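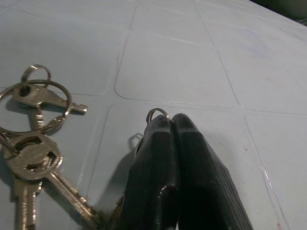 Submitted by the Treltard manipulation data group
Reporting period: through August
Project: Kovton, small-object handling

Summary

Collection for the key and ring tasks reached 1268 accepted episodes by the end of the period. All were recorded by teleoperation at the Grakgate site. Training of the second policy has started on this set. Spending is within the approved budget and no change to the schedule is requested.

Collection

The task set now covers 17 instructions. Most involve keys on split rings, which remain the hardest items we handle. A small ring held upright between closed fingertips leaves little margin, and neighboring keys on the same surface overlap and hide each other from the wrist view. Reflections from metal shanks and from the white tile add to the problem. Operators were asked to slow the final approach and to hold still for one second after closing. Episodes without the hold are still accepted but carry a separate flag.

Wrist video is stored at 1080 lines and downsampled at training time. Joint states and gripper width are logged alongside it. A fault in the logging clock affected 4 sessions early in the period. Those sessions were removed and recorded again, and the replacements are included in the total above.

Review and labeling

Each episode is checked once for task success and once for label wording. The most common correction concerned the word "key" used for a whole bunch. The labeling guide now requires "key bunch" when more than one key shares a ring.

Reviewers also trim idle time at the start and end of each recording. Segments with the fingers open over bare tabletop are kept when they lead into an approach and dropped otherwise. Marks and scuffs on the table are left as they are, so that the policy does not come to depend on a clean background.

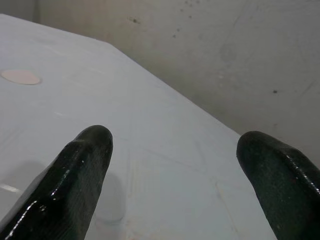
Work planned for next period

Add instructions for separating one key from a bunch. Move a share of collection to the Man site to vary lighting and surfaces. Report success rates for the second policy against the first on held-out objects. Deliver the revised labeling guide with the next data release.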